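Trying Out Grippers in the Simulated Kitchen: A Small Gallery

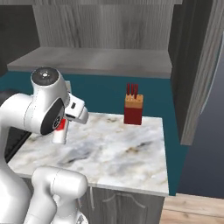
Does it make sense to compare grippers in simulation before anyone buys one?

It does for the early rounds, when you mostly want to know which hands will fit between the things on a counter and which arm poses get in their own way. Grip strength, wear and slipping are another matter, and for those we still go to the bench.

Welcome, and thank you for stopping by! This page belongs to the kitchen comparison at Ganinix, where a handful of us have spent a good part of the spring putting arms, hands and controllers through the same household chores in a rendered kitchen. Ailbhe Brennan built most of the test setup, Senan Phelan looks after the controllers, and I (Finbarr Moynihan) write things up and ask for one more run when everybody would like to go home. People kept asking us what the work looks like day to day, so I promised a gallery page, and I'm afraid I have attached rather more writing to it than I promised.

About the view at the top

White arm, white hand, marble counter, and a small red-and-white object right under the gripping end. The knife block stands toward the back, and I'm fond of it as a piece of test furniture, with those handles sticking up for a careless path to run into.

The wrist takes up a good deal of room in this pose, and you can see how much of the target it hides from where we are looking. A viewpoint like this one is pleasant for people and not very generous to software that has to find a small object behind a big joint. Cormac Hegarty has been making that point since our first meeting, and he is right, so the camera comparison now has its own section in our notes.

How we run a comparison

Each candidate gets the same list of chores and the same starting layouts. We settled on 133 layouts, which felt like plenty when we chose them and felt like a great many when we had to check them. Every layout moves the target a little, turns it a little, or puts something awkward beside it. We run three controllers over the lot, with the hand held fixed, and then we change the hand and go around again.

The first full pass came to 3717 attempts that we kept. The second came to 3928, the difference being mostly runs that had stopped early the first time on account of a settings mistake of mine (sorry again, Senan). We keep the failed grasps along with the good ones, and if I had to pick which pile to read on a rainy afternoon I would take the failures every time.

The hands

Two hands have had most of our attention. We call them Okard and Costello, after the folders they first arrived in, and the names stuck before anyone thought of better ones. Okard opens wide and is forgiving when the approach is a bit off, which makes it a friendly hand to start with. Costello is narrower and gets into tight corners beautifully, but it wants to be lined up properly and it will let you know when it isn't.

On upright objects away from the wall there is very little between them. Tilt the object, or slide it toward the back of the counter, and they part company quickly – Okard bumps its neighbors, and Costello closes on air.

The controllers

Triment is the planner we have used longest. It takes its time, leaves wide margins and hardly ever surprises us, and Ailbhe would happily use nothing else. The other two are newer and quicker, and they cut corners in a way that is lovely to watch until a forearm passes too close to something. Ultan Gallagher has been tuning the clearance settings on both, one small step at a time, and his notes are far tidier than mine.

A few things we would pass along

Fix your layouts before you start and don't touch them, however tempting it gets. Save the camera position with every run. Look at the elbow as well as the hand, as plenty of our trouble started well back from the fingers. And do try a tilted object early, while there is still time to change your mind about the hand.

What comes next

We would like to repeat the tilted layouts with a wrist camera and a fixed camera side by side, and Cormac has a list of viewpoints ready to go. After that the plan is to take the better pairing over to the bench and find out how much of all this carries across. If you are doing similar work and would like to swap layouts, please write to Ailbhe or to me – we are always glad to hear from people, and one of us will answer.

Page last updated Wednesday, May 10, 2023, by Finbarr Moynihan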